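Juntas abiertas en papel pintado vinílico sobre paneles, junto a una encimera

Bricolaje y reformas > Paredes y revestimientos
Publicado el 2025-07-23

perfil_en_ele
Tengo empapelado un rincón formado por paneles lisos unidos con perfil de aluminio. El papel es un vinílico con base no tejida, de la serie Dorkness de Heo, con fondo azul verdoso oscuro y motivo floral grande. Lo colgué en marzo con cola Kadska en polvo, la de preparación normal, aplicada con rodillo sobre el panel y no sobre el papel.

A las 7 semanas empezaron a abrirse las juntas verticales, primero en el panel de la izquierda y después en el del fondo. La separación no es uniforme: en la parte alta el borde sigue pegado, y cerca de la encimera se levanta y deja ver una línea clara. Con un fondo tan oscuro esa línea se nota mucho.
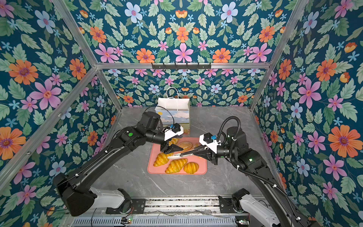
Los paneles llevan un acabado de fábrica poco absorbente. Los limpié con un paño húmedo antes de encolar, pero no les di imprimación ni los lijé. La temperatura durante el secado fue estable. La humedad no la medí.

Lo que necesito saber es si puedo reencolar solo los bordes o si el problema es del soporte y hay que retirar las tiras completas. También querría saber si tiene sentido teñir el canto del papel antes de cerrar la junta, y con qué. He leído que algunos usan rotulador de base agua y otros pintan el soporte de un color parecido al fondo. Me quedan dos rollos del mismo lote, así que material hay. 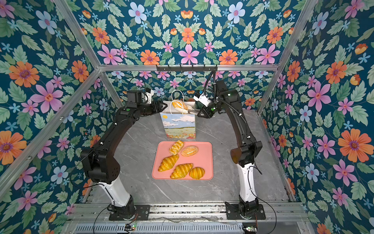

cola_y_plomada
Soporte no absorbente sin imprimar. Con una base no tejida, el agua de la cola tiene que salir por algún sitio: parte la toma el soporte y parte se evapora a través del papel. Si el soporte no absorbe y además la cara es vinílica, el agua solo sale por las juntas y el secado se alarga mucho. La cola queda blanda en el centro de la tira durante días y el borde, que seca antes, tira de ella.

Antes de decidir nada, haz esta prueba. Levanta un borde despegado con una espátula fina y mira dónde ha quedado la cola. Si la película está en el dorso del papel y el panel está limpio, ha fallado la adherencia al soporte y reencolar los bordes será provisional. Si hay cola en las dos caras y se ha partido por el medio, la mezcla estaba demasiado diluida o puesta en poca cantidad, y ahí el reencolado de juntas sí suele aguantar.

En el primer caso yo retiraría las tiras. La base no tejida sale en seco, casi entera. Después, lijado con grano 120, desempolvado, imprimación de adherencia para superficies lisas y, una vez seca, papel nuevo. La cola en polvo para papel ligero no es la adecuada; usa una de dispersión preparada para vinílicos pesados. Respeta la proporción de agua del envase, que para soportes cerrados suele ser menor.

En las uniones con el perfil, corta el papel a tope y deja el aluminio visto. No montes papel sobre metal desnudo.

mirto77
A mí me pasó igual y lo arreglé con cola blanca de carpintero y un pincel. Lleva un año así. En una junta me quedó brillo, pero desde lejos no se ve. Para el blanco de los cantos usé una cera de retocar muebles.

cola_y_plomada
La cola blanca mancha de brillo los vinílicos mate y luego no se retira. Para bordes existe adhesivo de juntas en tubo con cánula. Se aplica, se espera lo que indique el fabricante, se presiona con rodillo de juntas sin apretar en exceso y se limpia el sobrante en el momento con esponja húmeda. La cera tampoco la recomiendo: si queda algo en el canto, el adhesivo no agarra ahí.

Sobre el teñido: rotulador de base agua o tiza pastel del tono del fondo, por el dorso y solo en el canto, antes de colgar. Con tiras nuevas es mejor pintar también en el soporte una franja de unos 15 mm a cada lado de la línea de junta, encima de la imprimación y con pintura mate compatible con la cola. Si la junta se abre un poco, lo que aparece es oscuro.

perfil_en_ele
Hecha la prueba en dos puntos. La cola sale entera con el papel y el panel queda limpio, de modo que es el primer caso. Voy a retirar las tiras del fondo y de la izquierda – la derecha de momento no se ha movido – y a imprimar. En el almacén de Castthorpe tienen la imprimación de adherencia, pero solo en envase grande.

Me queda la duda del encuentro inferior con la encimera gris, donde el papel termina a ras.

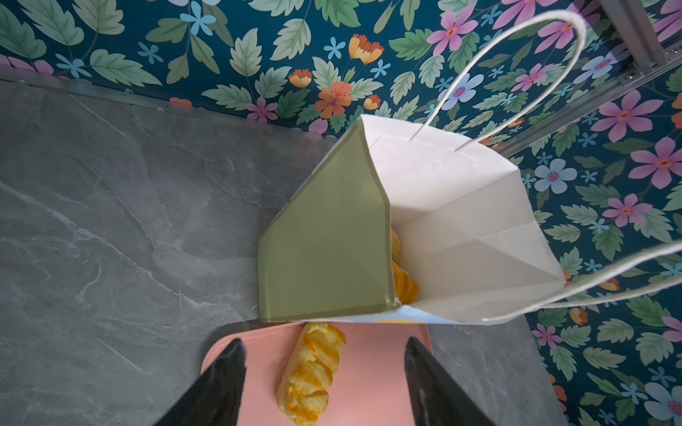
Bolsa de papel sobre la encimera, con el papel pintado detrás.

cola_y_plomada
Ahí deja una holgura de un par de milímetros y séllala con acrílico transparente mate cuando el papel haya secado del todo. Con silicona no podrás retocar después con pintura. Y si la derecha está sobre el mismo panel sin imprimar, revísala antes de guardar las herramientas.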